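In Defense of the Badly Folded Thing

I've been thinking about folding a lot lately, probably more than a grown person should, and I've come around to an opinion that would have gotten me thrown out of my mother's house. I think we should all stop at "pretty good." Two layers on top of each other, corners in the same general neighborhood, done, next.

It started with a piece of plain teal cloth (I love this color, I would paint my car this color), which spends its life being heaped up, smoothed down and folded again.
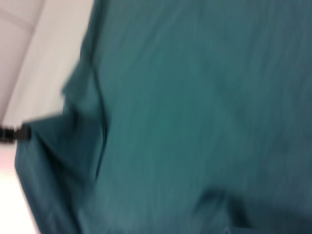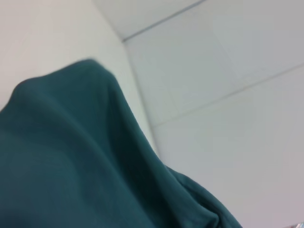
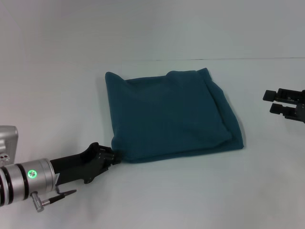
Teal cloth, plain all over, with a few creases to its name.

Look at the last one for a second. The top layer doesn't quite cover the bottom one, so you get a strip of the underneath showing along the right side and a little pointed corner poking out at the top. My mother would have shaken that out and started over. I look at it and think, yep, that's folded.

I grew up in a house with rules about this. Towels in thirds, tablecloths in quarters and then quarters again, fold to the front so the shelf looked like a row of book spines. When I moved to Fultitdale I took the rules with me, and for years I'd stand at the kitchen counter at eleven at night tugging at a dish towel because one edge was a finger's width longer than the other. The towel was going to be wiping up soup in the morning! I knew that and I kept tugging.

What broke the spell was Ute Kröger, my neighbor across the landing. I was helping her pack up her linen closet in August and she folded a bedsheet in maybe five seconds. Just brought it together, slapped it over, slapped it over again, into the box. I asked if she wanted me to redo it and she gave me a look I still think about when I'm doing laundry. I asked about the fitted sheets too. She rolls those up like sleeping bags and sits on them.

Now, I can hear the other side, because I'm related to most of it. A square fold stacks better. That's true. If you've got a small closet and a lot of stuff, sloppy folds eat up room, and the pile leans, and one day you pull a pillowcase from the middle and the whole works comes down on your feet. I've been there. My answer is that you probably have too many pillowcases. I went through mine on 10/13/22 (I wrote it on the donation bag, which is how I know) and I got rid of enough that the leaning problem pretty much took care of itself.

Then there's the wrinkle argument, which my friend Malte Nolte makes every time this comes up. He irons napkins. He'll tell you that a crooked fold makes a crooked crease, and a crooked crease is there for good until you get the iron out. I'll give him half of that. If it's a white tablecloth and company's coming, sure, line up your edges, take your time, put some music on. But a solid dark cloth like this teal one is about as forgiving as it gets. There's no stripe to run off at an angle and no print to end up upside down. Drape it over something, let it hang a while, and you'd have to be Malte to care.

And I do think plain cloth deserves a bit more love in general. I own one Kirkia tablecloth with a border on it that I bought on sale, and I've never once folded it without muttering. The border tells on you. Any little slip and there's a line that should meet another line and doesn't. Plain cloth keeps your secrets.

I'll also say that I like cloth best when it isn't folded at all – when it's just been dropped in a mound and it makes those soft hills, with the dark running down into the dips and the lighter color up on top. A solid color looks like one color when it's flat on a shelf. Heap it up and you get a whole handful of them. I've left a blanket on the couch for most of a week because it had landed so nicely. Carola Böttcher, who taught the evening sewing class I quit, used to tell us to throw the fabric down before we cut it, so we'd see what it wanted to do. I never did learn to put in a zipper, but I kept that part.

So where does that leave the folding? I still do it. I'm not running some kind of wild household over here. I clear off a bit of the table, spread the thing out, bring one side over the other, and give it a single pass with my hand to push the air out. If there's a bump left near the top, there's a bump. If a corner sticks out, I might tuck it in if I'm standing on that side, and I'm not walking around the table for it.

My mother visited last month and opened the closet. She didn't say a word, which in our family is a pretty long speech. Later on I found the top three towels refolded in thirds, spines to the front. I left them like that for her. They lasted until I took a shower.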